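22 Jan 2018

The Edidau station opened its winter training term this morning. The swim assessment at Gorkberg pool required each candidate to cover 300 metres, followed by a tow of 100 metres with a rescue tube. All candidates reached the standard except three, who will be tested again before the boat course begins.

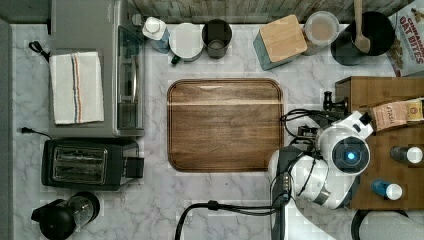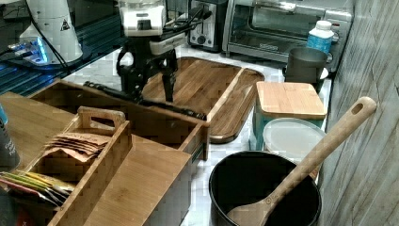

Two views of a kitchen counter.

The afternoon was given to radio procedure and the revised signals for the Moreira beach patrols. A grant of 3,000 has been confirmed towards the new Skamik rescue boards, with delivery expected by August. The duty log was signed and the station closed at dusk.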